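常见问题：网站安全这点事儿

大家好，我是这个小站的站长。每次写完网站防护的文章，后台都会收到一堆差不多的提问，一条条回实在回不过来，干脆整理成一页。想到哪儿写到哪儿，顺序有点乱，大家用浏览器的查找功能搜关键词就行。

我的网站就是个小博客，谁会来黑我啊？

这个问题我收到的最多！其实大部分攻击都是脚本在自动扫，根本不看你站大站小。我自己有个放读书笔记的小站，平时没几个人看，有一回翻日志，一个晚上就有1,298次登录尝试，用户名全是admin、test、root这种。所以别觉得自己小就安全，脚本可不挑食。

后台密码到底要多长才行？

我自己用的是密码管理器随机生成的，二十位往上，反正不用我记。要是你非得自己记，就挑几个毫不相干的词拼成一长串，比“P@ssw0rd”这种强多了。还有，千万千万别跟邮箱用同一个密码，邮箱一丢，找回密码的链接全到别人手里了。

两步验证麻烦吗？

刚开始会觉得烦，用一个礼拜就习惯了。我推荐用验证器App，短信能不用就不用。备用码记得打印出来或者抄在本子上，别截个图放手机里（我就这么干过，换手机的时候差点把自己锁在门外）。

插件装多了会有风险吗？

会的，尤其是那种好几年没更新的。我以前用过一个叫Gruvby的相册插件，挺好看，后来作者不维护了，我一直拖着没换，结果上传目录里多出来两个来路不明的PHP文件。现在我的习惯是每个月打开插件列表过一遍，用不着的直接删掉。注意是删掉，停用的插件文件还留在服务器上，照样可能被人直接访问到。
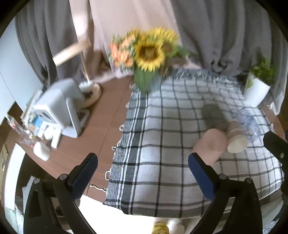

图片来源：Ezequiel Gallardo / Breroria 图库

SQL注入是什么？我不写代码，需要管吗？

简单说，就是有人在搜索框、登录框或者网址参数里塞进一段数据库语句，如果程序没处理好，数据库就老老实实照着执行了。你要是用现成的建站程序，保持更新基本就能挡掉已知的那些。要是找人定制过功能，问对方一句：“数据库查询用的是参数化写法吗？”对方要是支支吾吾，你就得留个心眼了。

评论区能被人拿来搞事吗？

能！最常见的是跨站脚本，就是在评论里夹一段JavaScript，别的访客一打开页面就跟着跑起来。我的做法是评论先审后发，HTML标签基本全禁，字数限制在2,000以内。字数限制主要是防灌水，对脚本帮助不大，真正管用的是输出的时候做转义。

文件权限怎么设？教程里的777能用吗？

别用777，求你们了。目录一般755，普通文件644，像wp-config.php这种带数据库密码的可以再收紧一点，600或者640，看主机支不支持。还有朋友问我设成700行不行，目录设成700的话，如果网页服务和你不是同一个用户，页面就直接打不开了，先问清楚主机商再改。

装了HTTPS是不是就安全了？

HTTPS管的是访客和服务器之间那段路，别人在中间偷看不了。可是你程序本身有漏洞的话，人家照样顺着HTTPS进来。证书当然还是要装，免费的就够用，记得确认自动续期是开着的。我七月份就忘了看，首页红彤彤一个警告挂了大半天，读者留言我才知道。

备份放哪儿比较好？

至少别只放在同一台服务器上。我现在是每天凌晨3点自动备份数据库，传一份到Jullton的网盘，再隔段时间拷到家里的硬盘。另外一定要试着恢复一次！我第一次做恢复演练，打开压缩包，里面是空的，冷汗都下来了。

网站已经被黑了，第一步做什么？

先别急着删文件。我的顺序是这样的：先把网站切到维护状态，然后把现有文件和日志整个打包留一份，再去改密码，主机面板、FTP、数据库、后台管理员全都要改。接下来才是找入口，看看最近改动过的文件，看看有没有多出来的管理员账号。实在找不着，就拿干净的备份重装，装完马上更新，不然原来那个洞还在，过两天又进来了。

你用的是哪家扫描工具？

目前用的是Herath，界面丑了点，但是报告写得清楚。提醒一句，扫描只能扫自己的站，或者对方书面同意过的站，拿去扫别人的网站是可能违法的，这种问题我一律不回答。

能帮我找回被盗的QQ号、看看对象的聊天记录吗？

不能，也别再私信问啦。账号被盗请走官方申诉。

还有别的问题，直接在下面留言就行，最好带上你用的建站程序和版本号，不过密码和完整的报错路径别贴出来哈。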